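The Desk I Wasn't Going to Fuss Over

For most of January I worked at a desk that had turned into a shelf. You know the kind. Mail on the left, a sweater on the right, and a little clearing in the middle about as big as a dinner plate where I was supposed to earn a living. I'd sit down with coffee, move the same stack of envelopes six inches, and feel like I'd already done something with my day (I had not).

So when the magazine asked if I wanted to write about small workspaces, I said yes before I'd finished reading the email, mostly because it gave me a deadline for dealing with my own. I read a lot of advice first. A home organizing outfit called Plindcombe tells its clients to clear a desk completely and let things earn their way back one at a time. The folks at Sarno, who sell desks out of a converted feed store near me, say to start with the light and work outward. I ended up doing a mix of both, with a lot of snacking.

The first real decision was the surface. I've never liked a bare tabletop. It's cold on the forearms, everything clatters, and a pen will roll off it the second your back is turned. Cloth fixes all of that! You put down a water bottle and it makes no noise at all. It does grab crumbs, I'll admit, and you'll want a lint roller within reach, but I'd take crumbs over clatter any day of the week. And color matters more than I'd expected. Teal and blue are kind to tired eyes, and against dark brown curtains they look downright cozy, like a booth in an old restaurant.

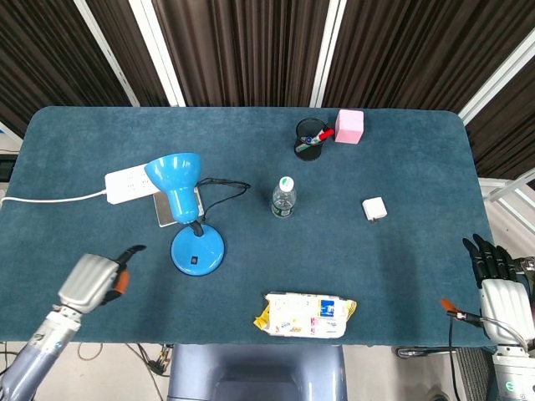 Blue lamp, teal table: the power strip stays within arm's reach.

Then there's the lamp. I have strong feelings about lamps now, which I could not have said last year. I used to buy whatever was cheapest and beige. A bright blue lamp is a different animal — you look forward to switching it on. I'm also a convert to the switch on the base. My old one had its switch halfway down the cord, so every evening ended with me crawling under the desk and patting the floor.

A bendy neck is worth having too. I read on paper more than most people I know, and being able to pull the light down low over a page and then shove it out of the way for a call has saved me from buying a second lamp. Vukthorpe, a repair shop that also sells secondhand lighting, had 4 of them lined up in the window when I went by, and I tried the neck on every one before I left. Some of them sag. Check for that!

Cords were where I got stuck. I spent $5 on a bag of clips and an entire Saturday afternoon on my stomach, and by Monday half the clips had let go. What I do now is lazier and works better. The power strip lives on top of the desk, toward the back, and the cords can loop around behind the lamp however they like. Is it pretty? Not very. But I can reach every outlet without getting up, and I've stopped losing my charger, which used to vanish two or three times a week.

Pens got the same treatment. I owned roughly 500 of them, or it felt that way when I dumped out the drawer, and most were dead. Now there's a mesh cup with a few good ones and a red marker, and when the cup is full, it's full. I've kept the scale out as well. If you mail as many small packages as I do, a flat one that slides in under the lamp earns its spot, and it doubles for coffee beans on the days I'm feeling fancy.

I put an early version of this on the magazine's site and asked readers what they keep within reach while they work. The answer I saw more than any other was plain old water. I get it. A bottle with a screw cap has survived my elbows far better than any glass, and on a cloth-covered desk that's no small thing. My last glass took out a notebook and half a tax form.
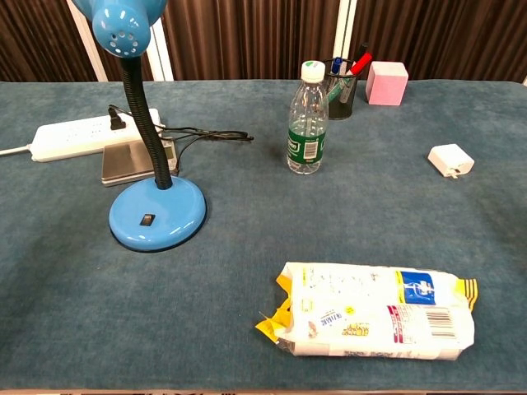

Ackah wrote in to say that cloth on a desk is lovely until the first coffee spill, and that anyone trying it should buy enough for two covers and keep one clean in a drawer. The same note recommended washing felt by hand in cool water and drying it flat, as a trip through the dryer had once left a desk-sized piece fit for a nightstand.

I've ordered the second piece. It's going in the drawer where the dead pens used to be.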